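Who gets to close your email account when you die?

By Asger Bech

My aunt kept everything in one email account. When she died in December, her solicitor had the will, the deeds and the name of her bank. He did not have the password, and it had not crossed anyone's mind to ask her for it. 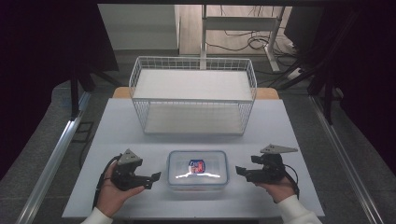
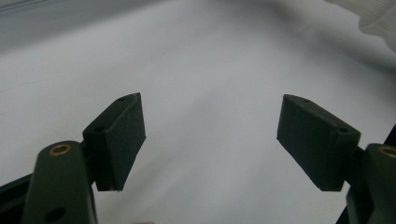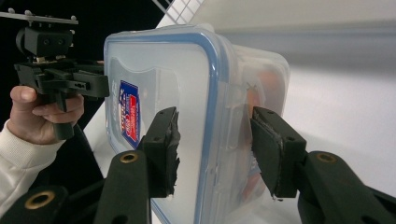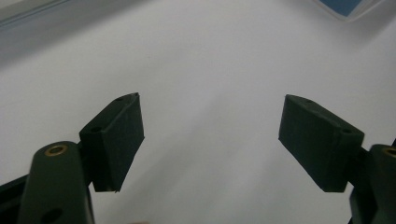
Page last changed: March 5, 2024

I was her executor. I assumed that a death certificate and a grant of probate would open most doors, and with the bank they did. The online firms were another matter. Hestix, which held her email, asked for the same papers three times and then told me it could close the account but would not let me read anything in it. Padgate, where she stored her photographs, had no form for a death at all. I wrote to the general help address and waited 17 days for a reply that asked me to log in.

There were 611 unread messages in that account by the time I found her notebook. Among them were two electricity bills, a renewal notice for her house insurance and a warning that someone had tried to change her delivery address with a shop. The insurance had lapsed by then. The house stood uninsured for 10 days.

I think the law should say plainly that an executor may deal with online accounts in the same way as a bank account or a shed full of tools. At present it depends on whatever the firm put in its terms, and few people have read those. Kettunen, where my aunt paid for music, says that her licence ended with her life. That may be lawful. It was not made clear to her when she was paying every month.

The usual objection is privacy, and I take it seriously. People write things in emails that they would not want their children to see. But the same goes for letters in a drawer, and we have always trusted executors with those. Anyone who wants their messages destroyed unread should be able to say so in a will, and the firm should have to obey.

I would also set a time limit. A firm that has proof of death and proof of the executor's authority should have 30 days to act. Stolex, a small company that ran her website address, did it in two. It sent me a short form, checked the certificate and moved the address into my name – no phone queue, no fee.

Until the rules change, the work falls on families. Write down which accounts you have and which ones take money from your bank. Keep the list with your will but not inside it, as a will can become a public document after probate. Tell your executor where the list is. My aunt's notebook was in the kitchen, under the phone books, and I had moved it twice before I opened it.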